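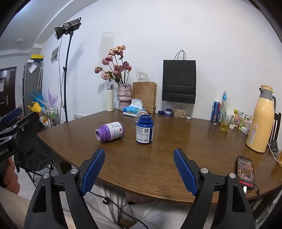
My aunt Suha never threw out a bottle in her life. Vitamins, fish oil, those chalky things for your bones -- once they were empty she'd peel at the label for a minute, give up, and put them on the shelf over the sink with the rest. So when I came to clear the apartment in April I figured I'd be done by lunch, and at four in the afternoon I was still at the table with the caps in one pile and the bottles every which way.

Walid Qudah from downstairs had let himself in by then. He'd brought a bag of pastries from Matar and he ate most of them himself.

"She kept money in those, you know," he said.

"She did not."

"Buttons, then. Something rattled."

I'd shaken maybe half of them and gotten nothing but a bit of cotton, so I wasn't really listening. Then I picked up a fat white one from way in the back, and it rattled! I couldn't get the cap off (the push-down-and-turn kind, which has beaten me since I was six) and Walid took it away from me and did it in one go.

Teeth. Baby teeth, five of them, and a slip of paper folded up small with my name on it in her square handwriting, and under that: $372.

"What's the 372?" Walid asked.

I had no idea. I still don't. I called my mother that night and she laughed so hard she had to put the phone down, and when she came back on she said I'd been a terrible negotiator as a child but a very stubborn one, and that Suha always meant to pay up.

I kept the white bottle. Walid took the rest down to the recycling in two trips and came back for the last pastry.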